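Ukier sucht Testspielerinnen und Testspieler für die geschlossene Testphase von **Plitlow**, unserem Team-Taktikspiel für PC. Getestet wird ab Dezember, vor Ort in unserem Studio in Prusemitz oder von zu Hause aus.

## Worum es geht

Plitlow wird in zwei Teams zu je acht Personen gespielt. Im Mittelpunkt dieser Testphase stehen die neuen Karten und das überarbeitete System für Sprachchat und Kurzbefehle. Wir wollen wissen, ob sich fremde Spieler damit schnell genug absprechen können und an welchen Stellen der Karten es regelmäßig stockt. Die Waffenbalance wird in einer späteren Runde getestet, Rückmeldungen dazu nehmen wir trotzdem entgegen.

## Was du machst

- Du spielst vorgegebene Partien auf wechselnden Karten, meist abends zwischen 18 und 22 Uhr.
- Nach jeder Sitzung füllst du einen Fragebogen aus.
- Fehler meldest du über unser Formular, mit Uhrzeit, Karte und möglichst einem Screenshot.
- An zwei Terminen nimmst du an einem Gruppengespräch teil (vor Ort oder per Video).

Insgesamt vergeben wir 192 Plätze für den Test von zu Hause und 23 Plätze im Studio. Pro Person fallen 8 Sitzungen an.

## Was du mitbringst

- Mindestalter 18 Jahre
- Erfahrung mit mindestens einem Mehrspieler-Shooter, der Rang spielt keine Rolle
- Deutsch oder Englisch in Wort und Schrift
- Für den Heimtest: PC mit Windows, 16 GB Arbeitsspeicher, kabelgebundene Internetverbindung, Headset
- Bereitschaft, eine Verschwiegenheitserklärung zu unterschreiben. Streams und Mitschnitte sind während der Testphase nicht erlaubt.

Wir suchen ausdrücklich auch Leute, die lieber mit Controller spielen oder länger pausiert haben. Wer beruflich für ein anderes Spielestudio arbeitet, kann leider nicht teilnehmen.

## Vergütung

Teilnehmende im Studio erhalten für die vollständige Testphase 640 Euro. Ausgezahlt wird nach der letzten Sitzung per Überweisung. Wer von zu Hause testet, bekommt das fertige Spiel und einen Eintrag im Abspann, sofern gewünscht. Fahrtkosten innerhalb des Verkehrsverbunds übernehmen wir gegen Beleg.

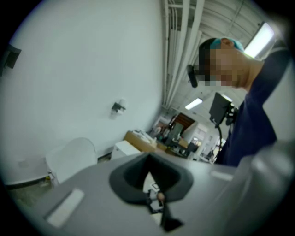
*Graues Handgerät mit trichterförmiger Öffnung*

## Bewerbung

Schick uns eine kurze Nachricht über das Kontaktformular auf unserer Website, Betreff „Testphase Plitlow“. Wir brauchen Angaben zu deinem PC, deinen zuletzt gespielten Titeln und den Abenden, an denen du kannst. Ein Lebenslauf ist nicht nötig. Bitte gib an, ob du dich für den Studio- oder den Heimtest bewirbst, beides zugleich geht nicht.

Die Auswahl und die Terminplanung übernimmt unser Partner Zariņš. Ansprechpartnerin für alle Fragen ist Ieva Grigaitė. Zusagen und Absagen verschicken wir per E-Mail, den Zugangsschlüssel gibt es nach Eingang der unterschriebenen Erklärung.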